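작업 노트 / 양팔 원격조작 교시, 부품 보드 과제
2024년 4월 27일
작성: Trinidad Aguirre
참여: Houshang Golestani(조작), Ebony Dunstan(기록 및 비상정지), Demetrio Villanueva(오전만)

1. 목적

Giltusov 과제의 보드 조립 동작을 원격조작으로 교시하고, 모방학습용 에피소드를 확보한다. 지난번 세션 데이터는 오른손 집기 구간에서 손가락 각도가 튀는 문제가 있어 전부 폐기했다. 오늘은 같은 동작을 처음부터 다시 받는다. 정책 학습은 이번 노트 범위 밖이고 Milagros 쪽에서 진행한다.

2. 준비

오전에 장갑 캘리브레이션부터 했다. 주먹, 손 펴기, 엄지-검지 맞대기 순서. 엄지-검지 맞대기에서 오른손 엄지 오프셋이 계속 밀려서 세 번 반복. Demetrio가 장갑 손목 밴드를 한 칸 조이고 나서 값이 안정됨. 밴드 위치를 유성펜으로 표시해 두었다. 다음 사람은 표시선에 맞춰 착용할 것.

팔 쪽 매핑은 상대 모드로 고정. 절대 모드는 조작자가 자세를 바꿀 때 팔이 따라 움직이는 폭이 너무 커서 보드 작업에는 쓰기 어렵다. 페달을 밟는 동안에만 추종하고, 떼면 그 자리에서 유지된다. 속도 상한은 기본값의 절반. Houshang은 느리다고 했지만 삽입 구간에서는 이 값이 맞다고 본다.

파란색 부품의 시작 위치는 에피소드마다 배치표에서 읽어서 놓는다. 배치표에 없는 위치는 쓰지 않는다. 손으로 대충 놓으면 나중에 실패 원인을 나눌 수가 없다.

3. 오전 기록

첫 묶음은 작은 부품 집기와 이송만. 삽입은 하지 않고 목표 위치 위에서 정지한 뒤 원위치. 엄지와 검지 끝으로 집는 동작이라 손끝 여유가 거의 없다. 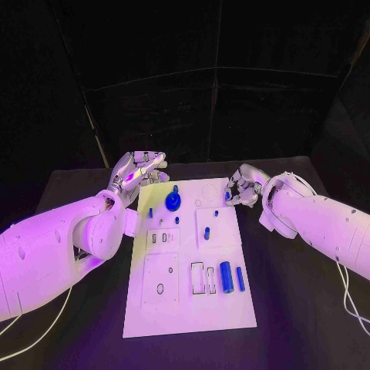 집기에서 가장 많이 나온 실패는 접근 높이 문제였다. 조작자가 머리 카메라 영상만 보고 내려가면 손끝이 부품보다 조금 위에서 닫힌다. 깊이감이 부족해서 생기는 오차로 보이고, 방향은 거의 항상 같다. Houshang은 손끝을 보드에 가볍게 대고 살짝 들어 올린 다음 닫는 방식으로 바꿨다. 이 방식이면 성공은 늘어나지만 보드 접촉이 데이터에 그대로 들어간다. 학습 쪽에서 접촉을 의도된 동작으로 볼지 확인 필요. 일단 해당 에피소드에는 touch 태그를 달았다.

왼손은 첫 묶음에서 대체로 대기 역할. 대기 자세를 정하지 않고 시작한 것은 실수였다. 에피소드마다 왼손 높이와 손가락 굽힘이 조금씩 달라서, 그대로 쓰면 쓸데없는 분산이 들어간다. 열한 시쯤부터 대기 자세를 저장해 두고 매번 거기서 시작하게 했다. 그 전의 에피소드는 idle_L_free로 분리.

오전에 저장된 것은 18개. 그중 3개는 버림. 하나는 페달을 너무 일찍 떼서 중간에 멈췄고, 나머지는 부품을 떨어뜨린 뒤 다시 집는 동작이 너무 길게 이어졌다. 짧은 재시도는 남긴다. 복구 동작도 필요하다는 것이 Milagros의 요청이다.

4. 지연

장갑 입력에서 손가락 명령까지의 지연을 따로 쟀다. 평균 123 ms. 팔 쪽은 이보다 짧은데 정확한 값은 로그를 다시 봐야 함. 손과 팔의 지연이 다르면 팔이 먼저 올라가고 손이 늦게 닫히는 모양이 된다. 조작자는 무의식적으로 기다려 주지만, 기다리는 시간이 사람마다 다르다. 기록 시점에서 두 스트림을 맞추지 말고 원본 타임스탬프를 그대로 남기기로 했다. 정렬은 후처리에서 한다.

Ebony가 네트워크 스위치를 바꿔서 다시 재 보자고 제안. Drendwood 쪽 여분 스위치가 있는지 확인해야 한다. 오늘은 그대로 진행.

5. 오후 기록

점심 후 삽입 동작 시작. 오른손으로 페그를 잡고 보드 쪽으로 내려 누르는 구간이 핵심이다. 조작자에게 힘 피드백이 없어서 얼마나 누르고 있는지 모른다. 화면 구석에 손가락 전류값을 막대로 띄웠더니 조금 나아졌다. 막대가 노란색으로 넘어가면 누르기를 멈추고 손목을 좌우로 조금 돌린다. 이 탐색 동작이 Houshang은 일정한데 내가 하면 매번 다르다. 조작자 이름을 메타데이터에 반드시 넣을 것.

손목 각도도 문제가 있었다. 위에서 수직으로 내려가려면 손목 관절이 한계 근처까지 간다. 한계에 닿으면 팔 전체가 풀어내려고 팔꿈치를 들어 올리고, 그 순간 손끝이 옆으로 밀린다. 보드를 약간 돌려 두면 여유가 생긴다. 돌린 각도는 에피소드 헤더의 board_yaw에 적는다. 수기 기록과 다르면 헤더를 우선한다.

놓기 구간: 검지를 먼저 펴면 페그가 기운다. 엄지와 검지를 같은 속도로 펴고, 완전히 벌어진 뒤에 올라갈 것. 장갑으로는 이 동작이 생각보다 어렵다. 손을 펴면서 손목까지 같이 들리는 습관이 있어서, 놓는 동안에는 페달을 떼고 팔을 고정한 상태에서 손가락만 움직이는 순서로 바꿨다. 손 추종은 페달과 분리되어 있으므로 가능하다.

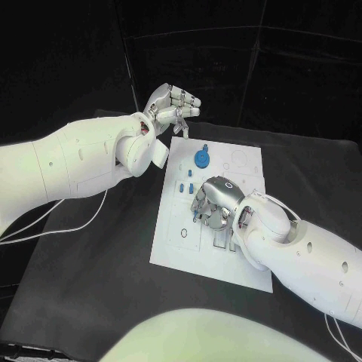 6. 남은 문제

오른손 엄지 오프셋이 오후 늦게 다시 밀림. 장갑 센서 온도 영향인지 착용 상태 때문인지 구분하지 못했다. 다음 세션에서 한 시간마다 캘리브레이션 값을 저장해서 비교.

손가락 전류 막대의 임계값은 감으로 정한 것이다. 실제 누르는 힘과의 관계를 저울로 재야 한다. Prieto 저울이 Nernville로 나가 있으므로 돌아온 다음에 진행.

오후 에피소드 중 6개는 머리 카메라와 관절 로그의 시작 시각이 어긋나 있음. 기록 프로그램을 재시작하지 않고 이어서 받은 구간과 일치한다. 버리지 말고 sync_check 폴더에 보관. 원인 확인 전까지 학습에 넣지 말 것.

7. 다음 작업

- 왼손 대기 자세 파일을 공용 설정에 올리기 (Ebony)
- touch 태그 처리 방식 Milagros에게 문의 (나)
- 기록 프로그램: 묶음이 끝나면 자동 재시작하도록 수정 (Demetrio)
- 큰 부품은 왼손으로 집는 배치를 배치표에 추가. 양손이 보드 가운데에서 겹치지 않는 조합만 (Houshang)
- 조작자 교대 시 캘리브레이션 생략 금지. 오늘 한 번 생략했고 그 에피소드는 no_calib로 표시해 둠

데이터는 공용 서버 복사 완료. 체크섬은 월요일에 확인.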